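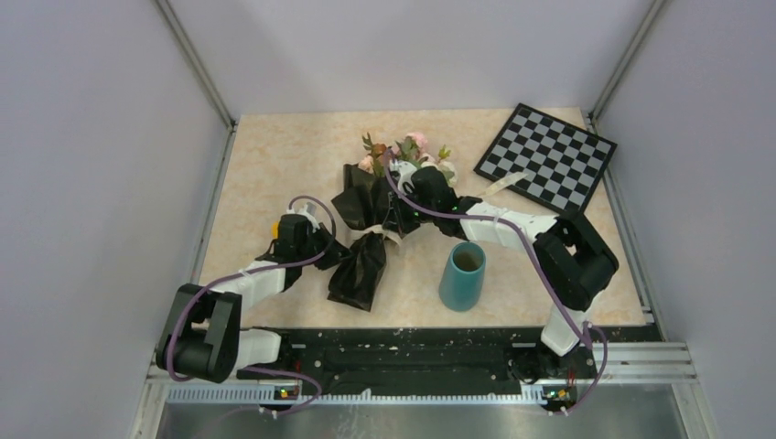

Two arms at the waist of a wrapped bouquet, with the ribbon across it and the vase to the right.

Ribbon work gives the Wamside group its first soft-goods result

The manipulation group at Wamside has finished its first full round of tests on bouquet handling, a job that mixes paper, ribbon and flowers in one object. The work was led by Nanna Egilsson and Garba Dauda, with Esben Ingvarsson running the arms.

The question was a narrow one. When two arms learn a long task from demonstrations, does it help to tell the model where one step stops and the next begins? Most of the group's earlier policies were trained on whole recordings with no marks in them. For this round, Dauda went back through 234 demonstrations and labeled the points where the grippers change jobs: close on the waist, draw the ribbon, let go, lift, place in the vase. The same recordings were then used twice, once with the labels and once without.

Each version got 100 trials. The labeled version finished 30 more of them than the unlabeled one. Nearly all of the gain came in the ribbon step. Without labels, one arm tended to release before the other had a hold, and the paper opened up again. With labels, both arms waited. Placing the bouquet in the vase came out the same either way, and Egilsson says the group does not yet have a good account of why.

Black wrapping paper was harder than the group expected. It creases differently on every trial and shows little detail to the cameras, so the model has to judge the waist mostly from the ribbon and the outline of the folds. A training run of 3000 steps was enough for the plain grasp but not for the ribbon. Those runs were extended, and the settings are in the group's internal notes under the project name Karkeo.

Two limits are worth stating. All trials used the same bouquet, so there is no claim here about other sizes or wraps. The labeling was also done by one person, and a second labeler might put the marks in different places — Sigrún Mogensen will repeat part of it in June to see how much that matters.

The next round keeps the same table and arms and changes the wrapping. Bjartur Gunnlaugsson is collecting new demonstrations in the mornings and needs two more operators who have already done the safety training. Anyone interested should talk to him before the schedule is set. The trial logs, including the failed runs, are open to all groups on request to Ingvarsson.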